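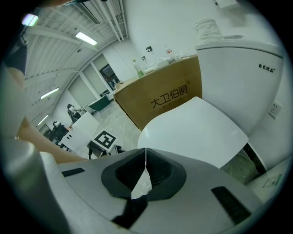
Arm in a navy sleeve, toilet tank on the right.

Two dye lots in one cardigan, and I've already knitted the back. Help!

Posted in Knitting > Yarn and Colour
3,482 views

Songül Şimşekoğlu

Hi everyone, long-time reader, first time asking anything. I'm making the Ristden cardigan (the one with the saddle shoulders and the big shawl collar) in Laaksonen 8 ply, in a greyish green that I absolutely love. I bought 12 balls from Atberg when they had their clearance in March and stuffed the lot in the cupboard without looking at the bands, because who does that when they're excited?

Well. Me from now on. I've finished the back and cast on the left front, and when I laid the new piece on top to check the length, the colour was off. I went and dug out all the bands and I've got seven balls of one dye lot and five of another. In the evening under the lamp I can barely see it. In the morning by the kitchen window it's plain as day, the second lot is a bit yellower. My daughter walked past and asked if I was making it two-tone on purpose, so that settled whether anyone else would notice.

What I've got so far: the whole back is in lot one, and it took four balls. The left front is only up to the top of the ribbing, in lot two. That leaves three full balls of lot one and nearly all of the five in lot two. I've emailed Atberg and they've got none left in either lot.

My tension is spot on at 22 stitches to 10 cm and I really don't want to rip out the back, it's the best bit of knitting I've ever done. I know about alternating rows with two balls, but I've never done it, and I'm worried about the edges going messy where I carry the yarn up. Also the fronts would be mixed and the back wouldn't, so would I just be moving the problem to the side seams?

Other thing I wondered about was dyeing the whole cardigan a darker colour once it's finished. Is that mad? It's 100% wool. I'd like to wear it to the Clundetstead show, but there's no real deadline, I'm not entering it or anything.
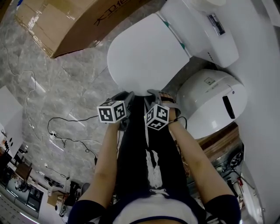
Évan Marchal

Don't rip the back! Leave it exactly where it is. I've done this very thing to myself, with a jumper for my brother, and I think you've got enough to make it work.

The side seam is the best place on a cardigan for a colour change. Your arm hangs over it, there's a shadow there, and the fabric changes direction a bit anyway. What catches the eye is a hard line running across a flat piece, like halfway up a front, or two fronts that don't match each other with the button band between them. So the thing to protect is the pair of fronts. They have to be identical.

If it were mine I'd pull out that bit of ribbing on the left front (it's only ribbing, you'll get over it) and start both fronts again, alternating two rows of lot one and two rows of lot two the whole way up. Same for the sleeves if the yarn holds out. Then do the collar and bands all in lot two. A collar is ribbed and folded over, so the light hits it differently and it'll look like a different shade regardless.

On the messy edges – always change balls on the same side, the one that'll be sewn into the side seam, and keep the front edge clean for picking up the band. When you get to the change, drop the old yarn, bring the new one up from underneath it so they cross once, and knit the first stitch a touch looser than feels right. The trouble comes from pulling that carried strand snug. If your edge starts to draw in and look shorter than the rest, that's what you're doing.

Do a swatch first with both lots, wash it, and look at it by your kitchen window. Wool can bloom a fair bit in the wash and the two might end up closer than you expect. They might not, but you'd want to know before you do the fronts.

Weigh your balls too before you commit! The back took four, and on this sort of shape I'd expect the two fronts together to come out near the same, with the sleeves a bit less. So you'll want to be careful with lot one and not swatch for three days like I did.

wattle_and_purl

Just overdye it.

Sorry, I was on my phone before. What I meant was I've overdyed two finished cardigans and I was happy with both, but it won't fix your problem the way you think. If one lot is yellower now it'll most likely still be yellower afterwards, only darker. Going very dark hides it best. Navy over green is gorgeous, bottle green is nice too. If you go mid-tone you'll see the same difference and you'll have done all that stirring for nothing.

And you need a really big pot that you never cook in again. Mine came from the op shop. Bring the temperature up slowly and leave it to cool in the pot overnight or you'll have a felted cardigan for a teddy. Buttons off first. Sew up with the same wool as well, I seamed one with a cotton blend and every seam came up pale.

bevknits

I never look at dye lots and it's always been fine

Songül Şimşekoğlu

Thank you all so much! I've pulled out the ribbing (it hurt for a minute) and done a swatch with both lots, two rows each. Washed it last night and had a look at 7 am with my coffee, and I honestly can't pick the stripes unless I tilt it right up to the glass. The swatch is a bit greyer than the two lots look on their own, which I quite like.

wattle_and_purl, I'm keeping navy in my back pocket in case I hate it when it's done, and I'll look out for a pot.

Évan, one more if you don't mind. The Ristden has a decrease at the front edge every fourth row from the start of the neck. Does it matter which colour that lands on?

Évan Marchal

Nah, doesn't matter at all. With two-row stripes and a decrease every fourth row it'll fall in the same lot every time anyway, so just make sure you start both fronts with the same ball and they'll mirror each other. Good luck with the collar, it goes on forever.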